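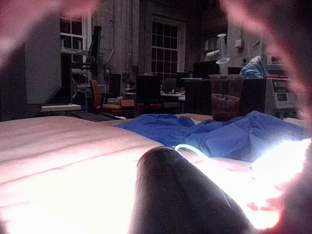 Wrist camera view, blue cloth and clear cup, with glare at lower right.

Filed under: Project Diary / Manipulation

Kirnito Project Diary, September

The group began the month with the question left open in the previous entry: whether the grasping policy trained on the Lamont recordings depends on the wrist camera more heavily than its authors intended. The policy receives two views, one from the wrist and one from a fixed position over the work area. Up to now the two had been evaluated only together.

The method adopted for this round is a masking test. A trial is run with both views, then repeated with the wrist view replaced by a uniform gray field, and then repeated once more with the fixed view replaced in the same manner. The order of the three conditions is drawn at random for each object layout. The operator resets the layout against a printed overlay and is not told which condition is active until the trial has been scored.

Training was not repeated. The policy under test is the same one described in the spring entries, fitted to 3,328 recorded demonstrations. Of these, 967 include a piece of cloth somewhere in the work area, and the remainder use rigid objects only. It was decided to keep the policy fixed so that any change in the scores could be assigned to the masking alone.

Morning session. Cloth and cup layouts. The wrist view in these layouts is difficult. The fingers take up a good part of the picture, the nearer parts of the gripper are out of focus, and strong light can wash out the surface next to the fingertip. The clear cup adds a further problem, as the wall of the cup takes on whatever is behind it. The group had expected the policy to do poorly with the wrist view alone and had written this expectation into the plan before the first trial.

The expectation was wrong for cloth. With the fixed view masked, the policy continued to find and close on a fold in most trials, and the scores were close to those obtained with both views. With the wrist view masked, it reached the correct area and then closed too high, repeatedly, above the fabric. The same error appeared in every layout where the fold was low. This supports the reading that the final part of the approach is governed almost entirely by the wrist view, even when that view is poor.

For the cup the result ran the other way. Masking the fixed view caused the policy to stop short or to drift to one side. Masking the wrist view cost very little. One possible explanation is that the rim is easier to place from above. Another is that the demonstrations with cups were recorded by operators who approached from a narrow range of directions, and that the policy has simply learned the direction. The present data cannot separate the two.

Afternoon session. Scoring and review. The round closed with 500 scored trials. A further 347 were run and set aside on account of a timing fault in the logging software, Ukex, which had written the gray field one step late. In those trials the policy had received a single true view before the mask took effect. They have been kept in a separate folder and will not be combined with the rest. The fault was corrected before the scored trials were begun, and the version number is recorded in the equipment log.

There was some discussion of the word "depends." A policy may score well without a view and still make use of it when it is present. The group agreed that the written report will speak of the effect of removing a view and will avoid stronger language. The summary table has been changed to match.

A request was received from the Stellura partners for the trial recordings. These will be sent once the labels have been checked a second time. Two reviewers disagreed on the scoring of partial grasps of cloth, where the fabric is lifted and then slips. The rule in force counts a grasp only if the cloth is still held at the end of the lift. The disputed recordings are to be scored again under that rule by a third reviewer.

Carried forward to the next entry: cup layouts with a wider range of approach directions; a partial mask covering only the area nearest the fingertip; correction of the axis labels in the second figure; renewal of the storage allocation, which is nearly full.

3 comments | 12 shares
Tags: grasping, camera views, cloth, evaluation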